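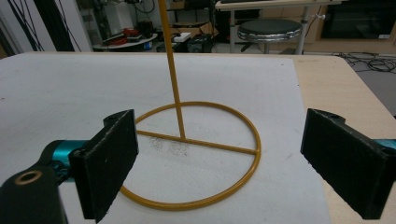

Yellow stand on the white bench sheet, gripper fingers open on either side of the rod.

How to hand a bench task over to the gripper

At Grulach we moved stand handling from people to automation in March. These are the steps we follow when another bench makes the switch.

1. Ask the person who does the job now. Candela Montoya had moved stands by hand for 14 years, and she went through the whole task with us before we recorded anything.

2. Lay a flat white sheet on the table. Grit shows up on it, and so does a ring that has been dragged.

3. Set the stand down with the ring flat. Open the fingers wide enough to pass the rod without touching it.

4. Close on the vertical rod, above the crossbar. Lift straight up, move, lower, open.

5. Record 24 good lifts. If the ring tips, throw that one out and do it over.

6. Check the pads at the end of the run. Change them if the textured face is worn smooth.

What changes for the staff

Bench workers lift less and check more. Each shift now has 2 people on inspection, and they decide when a run stops. Put that in writing before the first run. We left it until later, and people were unsure who could call a halt.

Pay grades stayed the same here. Training is done on paid time. Aniela Krajewska keeps the sign-up list, and questions about shift changes go to Remedios Villalobos.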